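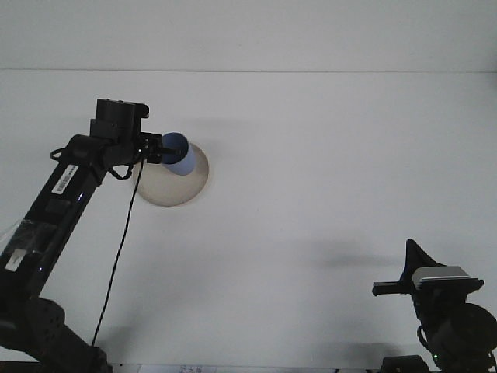 3.2 The cup-and-plate exercise

Figure 2. The two-arm bench at Pomside, with the left arm holding the blue cup on its side over the plate.

By the time students reached the cup-and-plate exercise they had already spent several sessions getting to know the arms, and we were pleased (and, we admit, a little relieved) to see how comfortable most of them had become. The exercise itself is easy to describe. A cup and a plate are placed on the bench, and the student, working through the Furkix control software, has to pick up the cup with one arm and set it upright on the plate. The second arm is left free. Students may use it to steady the plate, to take the cup over partway through, or for nothing at all, and the choice had to be explained in their lab journal before they began.

We chose tableware for a few reasons, some of them better than others. Everyone in the class has put a cup on a plate thousands of times, so there is no need to explain what a good result looks like, and students are quick to see when the arm is doing something they would never do with their own hand. A cup is also a surprisingly generous teacher of geometry. Gripped by the side and turned over, it asks the student to think about where the rim is, where the base is, and how far the fingers will sit from the plate when the whole thing comes down. In earlier years we had used foam blocks, which forgave nearly everything, and the journals from those years make rather dull reading.

The course at Trelisbridge enrolled 44 students, of whom 40 completed the exercise and handed in a journal. They worked in pairs, one partner driving and the other watching and writing, and traded places between attempts. Over the term the class recorded 1,605 attempts, a good many more than we had planned for, as the bench was kept open in the evenings and students kept coming back to it. We did not limit the number of attempts a pair could make, and we would not want to in future, even though it makes comparison between pairs harder than a tidier study would allow.

Each attempt was scored by the watching partner on the Kyei sheet, a one-page form developed for the course by Dong-hyun Hwang and revised in May after the first group of students found the wording of the middle section confusing. The sheet asks whether the cup was grasped, whether it was lifted clear of the table, whether it touched the plate, and whether it was standing when the fingers let go. It also leaves a wide blank space for remarks. We had thought of that space as a courtesy, but it became our favourite source. One student wrote that the arm "behaves like my grandfather parking the car, very careful and then all at once," and several others returned to the same theme in their own words, describing a slow approach followed by a hurried release. These remarks led us to look more closely at the timing of the final movement, and we take that up in Section 4.

Scoring by partners has an obvious weakness. Friends can be kind to each other, and a cup that wobbles before settling may be judged differently from one pair to the next. To get some sense of this, an instructor sat in with each pair once during the term and filled out a second sheet without looking at the first. Disagreements were talked over on the spot and both sheets were kept as written. The conversations were often lively, and more than one pair went back and changed their own working definition of "standing" afterwards, noting the change in their journal as we had asked.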